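Tuesday, March 3, 2026
By the Trurnimia housing text group

4. What sellers write and what buyers read

I went into this part of the study sure that long listings would do better than short ones. I've bought one house and sold two, and each time my agent padded the text until it ran over. So I pulled 1,245 listings from the Elness and Dekker areas, all single-family homes, and sorted them by word count before looking at anything else.

Length did very little. What moved the number of showing requests was how early the listing got to the kitchen. When the kitchen came up in the first two sentences, the home drew almost 4 more requests in its first month than one that opened with the street or the commute (I left out homes priced far above their neighbors, which get odd traffic anyway). I ran it again with the April listings dropped, because spring is its own animal around here, and the gap shrank a little but stayed put.

Then there's the word "updated." I love this word! It shows up in 53 percent of the Dekker listings, and it can mean a full remodel or a new faucet. I asked buyers in our Plollar survey what they pictured when they read it, and most of them said counters, then floors, then paint. Hardly any said plumbing or wiring, and that's where the money usually goes. Sellers who named the work ("new wiring, second floor") got fewer requests but more second visits, so I wouldn't call the plain version a loser.

One caution before Section 5. I coded every listing myself, over a long winter, and my sense of what counts as a kitchen mention got looser as I went. "Eat-in" by itself was a no in the first batch and a yes by the last. I went back and recoded the first batch to match, but a second reader would have been better, and I'd want one before anybody leans on the smaller numbers in Dekker.

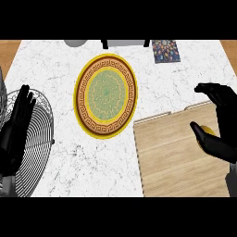
Figure 4. Rendered white marble countertop with a decorative plate, Greek key border.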